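# A Hand Tool for Teaching Cloth: Listance's Demonstration Kit, Reviewed

Fabric remains a poor subject for simulation. A bath towel has no fixed shape, and the models used to plan rigid grasps lose track of it after the first fold. Most groups working on household manipulation have gone back to collecting demonstrations by hand, and Listance now sells a kit for that purpose. The base package costs $2,835. A two-operator version, with a second tool and a shared charging dock, is $3,745.

The kit consists of a hand-held two-finger gripper, a wide-angle camera that rides on it, a cable, a calibration card and a license for the Listance capture software. There is no arm. The operator holds the tool, does the job, and the software recovers the path of the hand and the opening of the fingers from video. The resulting files can be used to train a policy for an arm fitted with matching fingers, which Listance sells separately and which we did not test.

The tool weighs 869 grams with the camera mounted. Mahsa Heydari, who ran our trial, worked in sessions of 40 minutes and reported some forearm fatigue toward the end of each one. The trigger has a long travel and a light spring. Finger opening follows it closely, with a small dead zone in the first few millimeters that can be trimmed out in software.

We asked for tasks on beds and laundry, in lived-in rooms with the usual clutter left in place. A clean bench flatters any tracking system. A bed near a bare wall is harder: the sheet is pale, the wall is pale, and there may be few corners for the software to hold on to. 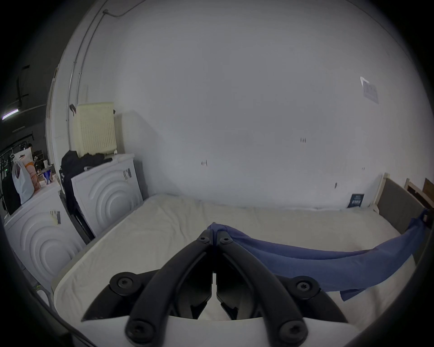 The fingers are curved and meet at the tips, a geometry that suits edge pinches. Picking up a single layer from a mattress is the common failure with parallel jaws, which tend to take the sheet along with the item. Over the full trial Heydari logged 105 pickups of light cloth from a made bed. The second layer came along on 11 of them, mostly with thin cotton. Thick terry gave no trouble.

Pulling is weaker. When the far end of a cloth snags, the fingertips slip before the operator feels much load, and the recording shows a normal closed grasp with nothing in it. There is no force sensor in the base kit. Kamlesh Malhotra, product lead at Listance, told us that a fingertip sensor is in testing and is planned for March. He would not give a price.

Tracking was better than expected. The software rejected four takes in the whole trial, three of them after the operator turned quickly and the view filled with blank wall. A strip of tape or a printed sheet on the wall helps. The manual mentions this in an appendix and should mention it on page one.

The wide lens has an obvious cost in privacy. It takes in most of a room, including shelves, packaging and anything pinned up. Listance supplies a blurring tool that runs after capture, but it is off by default and it missed small print in two of our takes. Groups recording in private homes will need their own review step. Banafsheh Kermani, who handles data release for the robotics group at Tedell, has her staff check every take by eye before it leaves the recording laptop.

The closest competitor is the Karimi tool, which is lighter and has replaceable soft pads, but its software exports only to its maker's own format. The Listance files open in standard tools without conversion. For a lab that already has a training pipeline, that difference outweighs the grams.

Setup took one morning. Calibration must be repeated whenever the camera is removed, and takes six minutes. The cable exit is badly placed and the lead tends to swing forward during low work. We routed it along the forearm with two hook-and-loop straps, which are not included.

Orders placed now ship in three weeks. The two-operator version carries a longer wait, and Listance would not commit to a date for it.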